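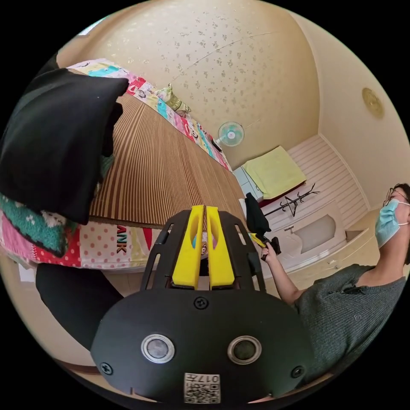 Hand-held gripper, two yellow fingers.

MAINTENANCE OF ROTATING PLANT
Handout 4. Grease lubrication of rolling bearings
Session of Monday, September 21, 2026

Read this before the practical. Bring the bearing data sheet from Handout 3, as the grease quantities are worked out from it.

1. What grease is

Grease is oil held in a thickener. The oil does most of the lubricating and the thickener keeps it where it is needed. A typical bearing grease is mostly base oil, with a smaller share of thickener and a few per cent of additives. The thickener is often a metal soap (lithium, lithium complex, calcium sulphonate) but can also be polyurea or clay.

In service the thickener releases oil slowly into the rolling contacts. When too much oil has been lost, or the oil has oxidised, what is left goes stiff and dark and no longer does its job. Relubrication should take place well before that stage.

Grease is chosen over oil where the housing is simple, the speed is moderate and leaks must be kept small. Oil is chosen where heat has to be carried away.

2. Reading the data sheet

Three entries matter for this course.

Consistency. Given as an NLGI grade, from 000 (almost fluid) to 6 (a hard block). Most electric motor and fan bearings use grade 2 or 3. Central systems with long pipe runs tend to need grade 1 or softer. The grade says how stiff the grease is and nothing about how thick the oil inside it is. Students mix these up every year.

Base oil viscosity. Given in mm²/s at 40 °C and again at 100 °C. Slow, heavily loaded bearings need a thicker oil. Fast, lightly loaded bearings need a thinner one, or they will run warm.

Dropping point. The temperature at which the grease begins to drip in a standard test. It is not the upper working limit. The working limit is well below it and has to be read separately.

The stores hold two greases for the training rigs. Watine is a lithium complex grade 2 and is the general one. Coltine is a polyurea grade 2 and is kept for the electric motors. They are both close to the same colour, so go by the label on the cartridge.

3. Mixing greases

Do not mix Watine and Coltine. Some polyurea greases soften badly when mixed with a soap thickener and run out past the seal, and others harden. Two greases with the same type of thickener may still disagree, as the base oils or additives can differ.

If a change of grease cannot be avoided:

- open the housing and clean out as much of the old grease as possible
- pack with the new grease
- shorten the first two relubrication intervals by half
- write the change on the machine card and change the tag on the grease nipple

Compatibility charts are a starting point only. Where a chart says "borderline", treat it as "no" until the supplier has tested the pair.

4. How much grease

For topping up from the side of the bearing we use

G = 0.005 × D × B

where G is the amount in grams, D is the outside diameter in millimetres and B is the width in millimetres.

Worked case. The drive-end bearing on the Geddes fan has D = 200 mm and B = 40 mm.

G = 0.005 × 200 × 40 = 40 g

Now turn that into strokes of the gun. Guns differ a great deal in what they deliver per stroke, so weigh the output of ten strokes on a piece of card and divide by ten. Write the result on tape on the gun barrel. With a gun giving 1.6 g per stroke, the Geddes fan bearing needs 25 strokes.

For the first fill of a new bearing the rule is different. Fill the bearing itself completely and the free space in the housing only in part — usually between a third and a half, less at high speed. Check the maker's manual where there is one.

5. How often

The interval depends on speed, size, bearing type, temperature, load, dirt and whether the shaft is vertical. Start from the maker's chart, which assumes a horizontal shaft, clean surroundings and a bearing temperature of 70 °C. Then correct it:

- halve the interval for every 15 °C above 70 °C
- halve it for a vertical shaft
- shorten it for dust or moisture, by how much depending on the site

Worked case. A conveyor pulley bearing has a chart interval of 2,400 hours. It runs at 85 °C on a vertical shaft.

Temperature correction: 2,400 ÷ 2 = 1,200 hours
Shaft correction: 1,200 ÷ 2 = 600 hours

If the corrected interval comes out very short, hand greasing is the wrong method. Consider an automatic lubricator or a change to oil. If it comes out very long, do not simply accept it, as grease also ages with time at rest.

6. Too much grease

Overgreasing is at least as common as undergreasing. The rolling elements have to push the extra grease aside, the churning makes heat, the heat thins the oil and the oil bleeds out. On motors the surplus may also be forced past the inner seal and on to the windings.

A rise in temperature straight after greasing is normal. It should peak and then fall back as the surplus works its way out. If it is still high at the next shift, look at the relief port first. It is quite often blocked with old hardened grease.

7. Procedure for the practical

Rig A only. Rig B is being rebuilt and will be back in February.

a. Check the tag against the cartridge.
b. Wipe the nipple and the gun coupler with a clean lint-free cloth.
c. Open the relief port and clear it.
d. Note the bearing temperature.
e. Give the calculated number of strokes, slowly, with the shaft turning if the guard allows safe access. If it does not, lock off, give half, run the machine, lock off again and give the rest.
f. Stop at once if the gun goes stiff. Never force it.
g. Run for 30 minutes with the relief port open.
h. Refit the plug, wipe down and note the temperature again.
i. Enter the date, grease, grams and both temperatures in Lumosum. Use the grams field, as the old strokes field is no longer read.

Gloves and eye protection throughout. A hand gun can develop enough pressure to put grease through the skin. An injury of this kind may look like a pinprick and needs hospital treatment straight away, even if it does not hurt.

8. Problems for next time

8.1 A bearing has D = 370 mm and B = 80 mm. Find the top-up quantity in grams and the number of strokes for a gun giving 2 g per stroke.

8.2 The same bearing has a chart interval of 4,000 hours and runs at 100 °C on a horizontal shaft. Find the corrected interval.

8.3 A motor has been running on Coltine. The night shift has topped it up once with Watine. List the steps you would take and the order you would take them in.

Answers on one side of A4, with working, to be handed in at the start of Session 5. Reading for that session is Handout 5, sections 1 to 3 (oil bath and circulating systems).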